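고양이 화장실 살림은 왜 자꾸 늘어날까. 모래와 모래통, 삽이면 되던 일에 요즘은 전용 쓰레기통과 전용 비닐, 비닐을 고정하는 집게까지 따라붙는다. Huvley 같은 업체는 세트로 사야 편하다고 말한다. 나는 그 말을 별로 믿지 않는다.

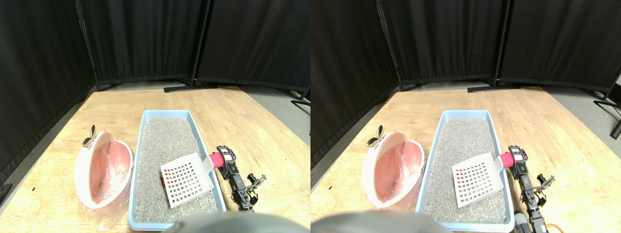 세트 상품이 파는 것은 결국 동선이다. 모래통 바로 옆에 통을 붙여 두면 삽이 오가는 거리가 짧아진다는 것. 맞는 말이긴 한데, 그건 집에 있는 아무 통이나 가져다 놓아도 된다. 분홍색 비닐이라고 냄새를 더 막아 줄 리도 없고. 나는 Kiva 리필 봉투 50장을 쓰다가 10월부터 그냥 마트 봉투로 바꿨다. 달라진 점을 모르겠다.

오히려 따져야 할 것은 삽이다. 구멍이 크면 잘게 부서진 덩어리가 도로 빠지고, 작으면 멀쩡한 모래까지 퍼 올린다. 그런데 광고에는 손잡이 색깔과 촉감 얘기뿐이다. Skallow 삽은 구멍 크기조차 적어 놓지 않았다.
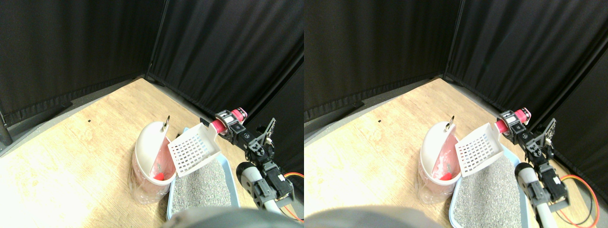

Gashaw 게시판에 이 얘기를 올렸더니 한 독자는 생각이 다르다고 했다. 마트 봉투는 통 안에서 자꾸 흘러내려 결국 바닥까지 닦게 되고, 집게 하나로 그 짜증이 없어진다면 돈값은 한다는 것이다. 집게는 인정한다. 다만 빨래집게도 집게다. 14일치 쓰레기를 한 통에 모아도 냄새가 없다는 문구에 이르면 더 할 말이 없다. 그날 치운 것은 그날 내다 버리면 된다.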